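Tuesday, August. Bilto bounty hunter, sixth-scale prototype

Second resin cast out of the mold at 10:40. Left knee still short by a hair, so I opened the vent and will pour again after lunch. Helmet seam sanded to 1000 grit, primed gray. Jetpack pegs too tight. Trudy wants magnets; Forner quoted 100 pairs, enough for the first batch.

Paint: Wragg silver over gloss black looks right. Malcolm's mix (no. 246) dries too green for the armor.

To do: rework the cape wire, send base drawing to Heikki, 26 mm slot not 24.

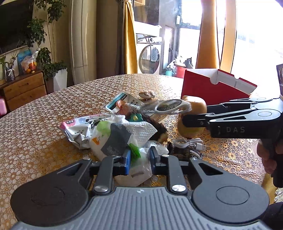
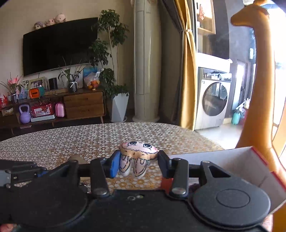
Both on the patterned tablecloth.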